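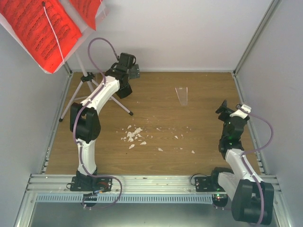

4. Setting up the Huvix label printer

Read this section before you plug anything in. The printer will forgive a lot, but it holds a grudge about the order of steps 2 and 3.

4.1 Loading the first roll

1. Open the lid by pressing both side tabs at once. One tab will feel as though it has given way first. Keep pressing.
2. Drop the roll into the cradle with the labels facing up and the loose end toward you.
3. Feed the end under the roller until 20 mm sticks out of the slot.
4. Close the lid until it clicks twice. One click means it is only pretending.

Note: A full roll holds 990 labels. The counter starts at that number whenever the lid is opened, whatever is left on the roll, so take its optimism with a pinch of salt.

CAUTION: The cutter sits just inside the slot and is sharp. Do not clear a jam with a finger, yours or anyone else's.

4.2 Connecting to the computer

1. Install the Dusano driver first. Restart when asked.
2. Plug in the cable and switch the printer on. The light blinks green, then amber, then green.
3. In the Dusano window, choose "Add printer" and wait. The progress bar stops at 80 percent for nearly a minute – this is normal, and clicking Cancel will only make it start over.
4. Pick your label size. If yours is not listed, choose Custom and type the width before the height. The boxes are shown the other way around, which we are told will be fixed.

4.3 Printing a test label

1. Hold the feed button until the printer beeps.
2. Let go. A label with a border and 21 short lines should come out.
3. Check that all four sides of the border are there. If the left side is missing, move the paper guide in one notch and print again.

Faded print usually means the darkness setting is too low. Turn it up one step at a time – the top setting prints beautifully and wears out the print head.

Keep spare rolls in their bags, away from radiators and sunny windowsills. Labels that have been warmed turn gray all over and cannot be talked out of it.

Related items
Indau spare rolls: sizes and part numbers
Huvix cleaning card instructions
Dusano driver: release notes, February
Maksymiv wall bracket: fitting guide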